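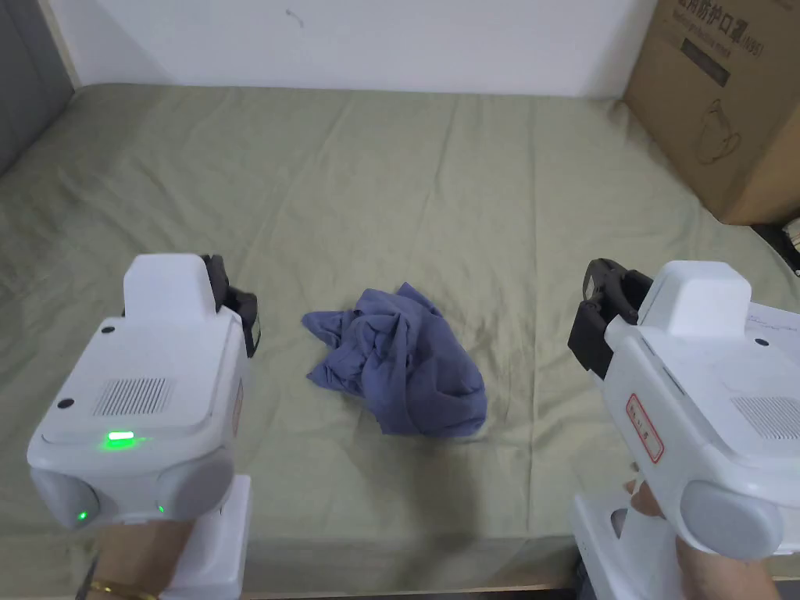
A blue-gray garment on the green sheet.

The Ferry to Omau

Þröstur Mikkelsen sold the boat in May, to a man from Masness who paid in cash and didn't ask about the engine. The price was 2,639, an odd figure they had reached by arguing. Þröstur put the money in a coffee can and walked home along the harbor road.

His sister was in the kitchen with the radio on low.

"Did he take the nets too?" she asked.

"He didn't want them."

"Then what are we supposed to do with nets?"

He didn't know. He washed his hands and ate the fish she had kept for him, and when he was done he told her he was going to Omau. Their father had gone to Omau every spring to see Dhillon, who owed him 200 and never paid it. The two men had played cards over it for years.

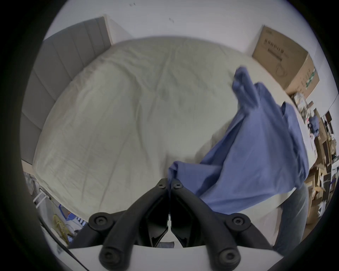 She turned the radio off. "Dhillon must be ninety."

"He's eighty-eight. He wrote to me."

"What did he say?"

"He wants to know who has the debt now."

She laughed at that, the first time since the funeral, and then she went to look for their father's good coat. It smelled of diesel. There were 2 ferry tickets in the inside pocket, both unused — one for him, and one she couldn't explain. She laid them on the table beside the can.

"I could be ready by six," she said.

Þröstur looked at the tickets for a while. The print had faded, but they had no date on them that he could find.

"Bring the cards," he said.
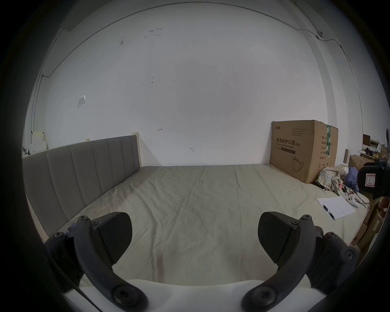 Bresard Point

The ferry was late. They waited in the shelter with the other passengers, and his sister dealt a hand on top of her suitcase.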